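Hi Maribel,

Quick catch-up on the linebacker program now that September is behind us and I finally have a minute to type. Spring money first: we've spent $3175 of the Wevance grant, mostly on tackling rings, two new sleds and the shoulder pads for the JV kids. Receipts are in the shared folder (the Flosen one is blurry, sorry, I'll rescan it).

Thanasis Lambrakis has the inside linebackers and he's been a blast to work with. We lost Omid Nazari to a bad ankle in the second scrimmage, so Saeed Rostami slid over from the outside and he's making the defensive calls now. He was shy about it at first! By the Clolau game you could hear him from the parking lot. We still gave up way too much on the ground that night, and I'd put most of that on me for staying in the nickel look too long.

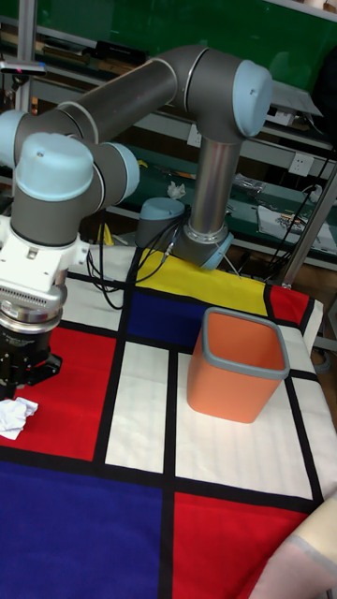 Film study is the part I'd brag about. The guys come in at 6:30 in the morning, three times a week, and we go 90 minutes with donuts. Kianoush Tehrani cut up every snap from last season for us, more than 600 clips, all tagged by formation. Missed tackles are down from last year, though we haven't played Mohammadi yet and their backs are a handful.

What I still need from you: an okay to move what's left in the travel line over to helmet reconditioning, and a yes or no on the winter lifting stipend for Thanasis. He has another offer and I'd hate to lose him over paperwork. I'll send the participation sheet once the freshman coach gets me his numbers.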